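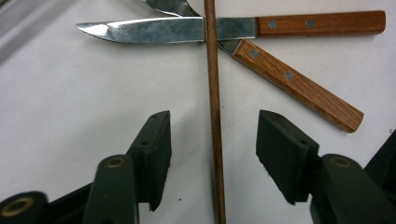 Ntombi Buthelezi wrote back within the hour to say I was being a snob, a dull knife cuts a tomato fine if you press, and who has the time anyway.

OK. Fair on the time part. I don't have any either, I'm typing this standing up. But pressing is the whole problem. You press, it slides, it goes into your finger. Ask anyone who has had stitches over a bagel.

My gripe last week was with throwing stuff out. Knives mostly, but also scissors, peelers, the good pan with the loose handle. We've stopped fixing the small things. We replace. A set of steak knives gets a little tired and off it goes to the thrift store, where somebody else gets to saw at their dinner with it. Then we buy the next set, and that one is worse.

Two sharpeners in my town when I was a kid. One drove a van and rang a bell, my mother would run out with the kitchen shears wrapped in a dish towel. Both gone now. The last shop, Vusetti, shut in June, and the window already says it'll be a phone place. I had been in there maybe 5 times in my life. So yes, I'm part of it.

Price is what people bring up. Alžběta Brabec emailed that sharpening costs more than a new knife. Sometimes, sure. Vusetti charged me 5 dollars a blade, and you can get a cheap knife for less than that if you look. But then you've got a cheap knife. I bought one from Oda, the discount place by the highway, and it wouldn't hold an edge past the weekend. Second one, same. At that point I've spent more than the sharpening and I own two bad knives.

Also the learning. It's not hard! A stone, some water, a bit of patience, a couple of ugly first tries. I scratched up a decent blade doing it and felt sick, and then it cut paper. I was 34 before I'd ever sharpened anything. Thirty four. They taught us to sew a pillow in school but not that.

I don't want a law or a campaign. I'd like the library to lend out a stone the way it lends out cake pans. I'd like the hardware store to do one morning a month with a bench and someone who knows how. Somebody would come. I would, and I think Ntombi would too, if only to tell me I'm holding it wrong.

More emails than I can answer on this one, sorry. Keep them comming. And if anybody knows where the van guy ended up, or if his kids took over the route, please write, I've got shears that won't cut string.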